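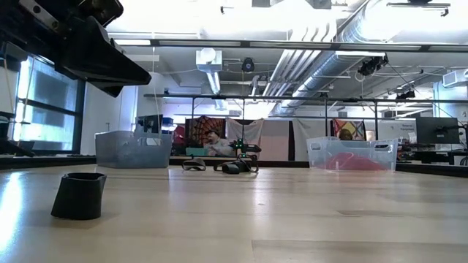 Grey bin to the left, clear bin to the right, black pot at the front.

How to sort a shared worktable's small stuff into bins (and have it stay there)
Posted April 4, 2018

Every shared table grows a sediment. Ours was made of paper clips, rubber bands, bits of cable and those little black things that fell off something important and are therefore kept for ever. You can't throw them away, and you can't find them when you want them. This is the method I've ended up with, after several worse ones.

It takes 29 minutes if you leave your phone in your coat. It takes an afternoon if you start untangling.

What you'll need

Two open plastic bins, one of them clear if you can get it
A shallow tray
A cup or pot with a wide mouth
A damp cloth and a dry one
A cardboard box you don't care about
Masking tape and a pen

On bins: buy ones with no lids, or buy ones with lids and put the lids somewhere you will never look. A lid is a small shelf. Within a week there will be a mug on it and nothing will ever go in the bin again. Handle slots along the rim are worth having. You can hook two fingers through and drag the thing towards you without standing up, and that turns out to be most of what anyone wants from storage.

I spent far too long with the Mulomell catalogue before this, admiring a set of drawers with brass label holders. The drawers cost 380 and the bins didn't. I still think about the drawers.

Step 1. Clear to the wood

Take everything off the section you're sorting and put it in the cardboard box. Don't sort as you go. You will want to, especially when you come across something nice. Just tip it in.

Wipe the table along the grain with the damp cloth, then the dry one. If yours has a pale wood top, get your head down low and look across it towards the window, where the light will show you every ring and smear you've been putting your elbows in.

If the table is fixed to other equipment, wipe up to it and leave it alone. Don't lift cables to clean under them unless you know where both ends go.

Step 2. Decide on your kinds

Tip the box out at one end of the table and make heaps with the side of your hand. Be coarse about it. Paper clips are one kind. Rubber bands are one kind. Do not divide rubber bands by width. I have met the version of me who does that and he doesn't finish.

If a heap has only one thing in it, it isn't a heap. Put it with the odds and ends and move on.

Step 3. Match the heap to the container

Paper clips like a shallow tray. In anything deep they settle and lock together, and you pull out one and get a chandelier.

Rubber bands want a clear container with room at the top. They never lie flat, they can't be stacked and they go up the sides like ivy, so give them the space and accept the look. Clear walls also mean you can see when you're running low, though in my experience rubber bands don't run low. They come in with the post and breed.

Solid-sided or frosted bins are for whatever you'd prefer not to see. Anything flat can go in the bottom of a clear one, where the colour does the job of a label.

Long or loopy items such as straps and leads go in last, and not in with the bands, unless you're fond of knots.
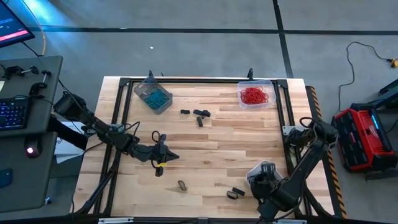
Clips in the grey tray, rubber bands in the clear tub. The small black bits are still to be dealt with.

Step 4. Put the containers at the back

Line your full containers up along the far edge, with a hand's width between them so you can get your fingers round each one. The middle of the table is for working. It is also where every container will try to migrate, so be firm.

An empty one can live nearer the front, ready for strays. A small pot or tub is plenty. The bigger you make the strays container, the more strays you'll find you own.

Put a strip of masking tape on the table in front of each container and write on the tape what goes there. Label the table, not the bin. Bins get borrowed, and a labelled bin on somebody else's desk is no use to you, whereas a strip of tape saying CLIPS in front of a bare patch of wood is a quiet accusation.

Step 5. The small black bits

You'll have some left over. Everyone does. They'll be scattered about the middle of the table and they'll all look slightly valuable.

Spread them out so none are touching. Pick up each one and ask what it came off. If you know, put it back on, or tape it to the thing. If you don't know, it goes in the pot. You have two seconds per item, and turning it over thoughtfully doesn't stop the clock.

Write the month on a bit of tape and stick it to the pot. Mine says April. When the pot is full, put it out where other people will see it, wait a fortnight, and bin whatever hasn't been claimed. Something will be claimed the day after. This can't be helped.

Step 6. Five minutes on a Friday

Sweep the middle of the table with your forearm towards you, into the cardboard box, and deal the contents back to their containers. That's the whole upkeep. If it takes longer than five minutes then you have too many kinds, and you should merge two of them and tell people it was always like that.

Things that went wrong when I tried it

Sorting by colour. It looked wonderful. Blue clips ended up living with a blue pen lid, a blue peg and part of a blue toy, and for a month I couldn't find a clip.

One enormous box. Fine for a day. After that it's the cardboard box again, only you paid for it.

The Flomix stacking cups. They stack beautifully, and the one you need is at the bottom.

Double-sided tape under the bins. They stayed put — so did the varnish, on the bottom of the bin, when I finally moved it.

A note on wood

If your top has a seam in it, crumbs and staples will find it. A stiff dry brush along the join gets most of them out. I'd keep water away from it. Drips get in and then you have a ridge to catch your sleeve on, and you'll be putting a bin over that as well.

Next: cables, for those with the stomach for it.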